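# Keeping the stacking cell in order at Hinmont

Tue 26 May

The block-stacking cell at Hinmont has run for three years on one arm, one table and one gripper at a time. Tapio Mäkelä set it up and still looks after it. He keeps a paper logbook, and its last numbered line before we spoke was cycle 2561 of the current series, a cycle being one pick, one lift and one place. We talked for most of an afternoon, mainly about mounting, cables and the things that drift.

Mäkelä starts with the base. The arm is bolted to a plate on slotted aluminium rail, and the table slab rests on the same rail. He regards this as the best decision in the cell and says he made it for the wrong reason.

"I wanted to save floor space," he said. "What I got was a table that moves with the arm. If somebody leans on the rail, both of them shift together and the offset stays small. In the old layout the table stood on its own legs, and we were teaching the positions again every second morning."

The rail bolts are checked with a torque wrench at the start of each month. He marks every head with a paint pen after tightening, with the line running from the bolt onto the rail, so a bolt that has turned shows up at a glance. Two of them work loose more often than the rest, both at the corner nearest the base. He has tried spring washers and thread locker. Thread locker held, but it made the September strip-down slow, so he went back to checking by hand.

The tool end takes more of his time. From the wrist down there is a bracket, then a coupling, then the gripper, and each joint between them can be fitted slightly wrong.

"People tighten the screws in a circle," Mäkelä said. "Then the face pulls down on one side and the tool sits crooked. It's very little at the flange. By the fingertips it's enough to catch the edge of a block."

His routine is to fit all the screws finger-tight, go across the pattern in pairs at half torque, then repeat at full torque. After that he jogs the tool down until the fingertips are just clear of the slab and slides a feeler gauge under each one. If the two readings differ, the screws come out and the faces get wiped again. Most crooked fits, by his account, come from a crumb of dirt on the mating face.

He does the check beside a short stack, since the blocks give him a square edge to sight against while he jogs.

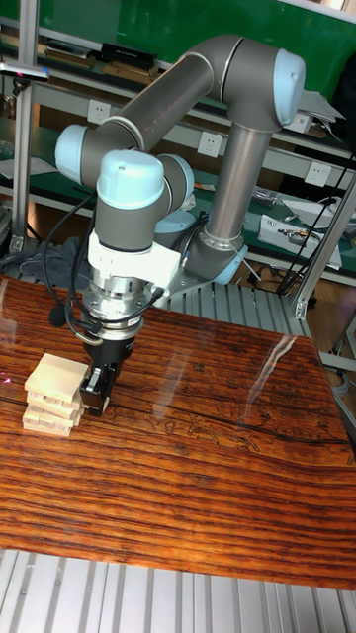
Lyle Halvorsen disagrees with the feeler gauge. He would put a dial indicator on the flange and sweep it through a full turn of the last joint, on the grounds that a gauge at the fingertips mixes up two errors, the tilt of the tool and wear in the fingers. Mäkelä accepts the point and uses the indicator when he suspects the flange. For a routine tool change he considers the gauge good enough and much quicker.

Cables are the part of the cell that has failed most often. The tool leads have to follow the wrist through its whole range, and the wrist turns further than people expect when a program has been edited a few times. Mäkelä leaves slack at the last joint and ties the bundle with hook-and-loop strap, never with nylon ties.

"A nylon tie makes a hard point," he said. "The cable bends there and nowhere else. You won't see the break. You'll see the gripper drop out of communication in one pose, come back in the next, and you'll blame the software for a week."

He did blame the software for a week. The fault was in a signal lead supplied by Lekico, and he is careful to say that there was nothing wrong with the lead. He had strapped it too short. The cure was to drive the arm to the four corners of its working area, turn the last joint to both limits at each corner, and set the slack at the worst of those positions. He has done it that way for every lead since. Spare leads hang on the wall in made-up sets, each labelled with its length and the date it was last swapped.

Halvorsen, who came in from the workshop for the second half of our talk, handles the payload settings. A collaborative arm works out contact from the load it thinks it is carrying. When the tool weight or centre of mass is entered wrongly, the arm either stops for no reason or pushes harder than it should before stopping.

"We had a string of protective stops on the way up," Halvorsen said. "Always on the way up, always with blocks in the fingers. The tool had been changed and the old numbers were still in. The difference was 138 grams."

The numbers are now taped to each tool. Anyone who changes the tool reads the weight and the centre of mass from the tape, types them in and initials the log. The force sensor is then zeroed with the tool hanging straight down and clear of the table. If it is zeroed while the fingers are touching something, the contact force is taken into the zero and every later reading is out by that amount.

Lifting several blocks in one grip is the hardest move in the program. The fingers press on the side of the pile, and any block a little narrower than its neighbours is held by friction with the ones above and below it. Mäkelä sorted the stock with calipers and threw out 43 blocks before the move became reliable. He also slowed the first part of the lift to 10 per cent of program speed, until the pile is clear of the surface, and lets it go faster from there.

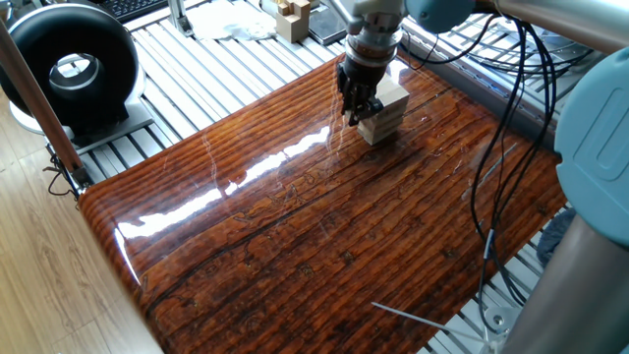 How often do the finger pads need changing? Every six weeks at the present rate of use, or sooner if the test block slips. Mäkelä grips a single block of known weight, at the lowest force setting the program uses, and holds it for a minute. If it creeps down at all, both pads are replaced as a pair. He buys pad sheet from Ikonen and cuts it with a steel rule and a fresh blade. Old adhesive comes off with a plastic scraper and alcohol, and the new pads sit under a clamp overnight.

The slab brings its own trouble, which is glare. The cell finds its blocks with a camera, and a polished surface sends the ceiling lights straight back into it. Mäkelä has considered sanding the finish down. So far he has handled it by fixing the exposure by hand and turning off automatic gain, so that a bright patch at least stays the same from one cycle to the next. Halvorsen would prefer a matt sheet over the whole surface. The two of them have been having this discussion for almost a year.

"A sheet lifts at the corners," Mäkelä said.

"Then glue it," Halvorsen said.

Calibration between camera and arm is done on Mondays and after any knock. They use a printed target glued to a flat plate, and move the arm through a fixed set of poses while the software records each one. Mäkelä saves every result, and he looks at the change from the previous week before he looks at the error figure. A good error with a large change tells him that something has physically moved, and he goes to the rail bolts before accepting the new numbers.

The controller gets less attention than the arm, and he thinks that is a mistake. Its fan filter is washed when the tool leads are inspected. The program and the safety configuration are copied to two drives, and the checksum of the safety file is written in the logbook. He found the value of that when a controller went to Baleck for a new power supply and came back with its factory settings restored. The copy was loaded, the checksum matched the page, and each stop and limit was tested again by hand before the cell was released.

I asked what he would change if he were building the cell again. He would run the cables down the opposite side of the base, away from where people stand. He would buy a second coupling, so that one could be cleaned on the bench while the other worked. He would also fit a proper drip tray under the shelf where the kettle used to be.

The next job in the logbook is a grease check on the gripper slides. Halvorsen has pencilled "matt sheet" on the line underneath it, and Mäkelä has added a question mark.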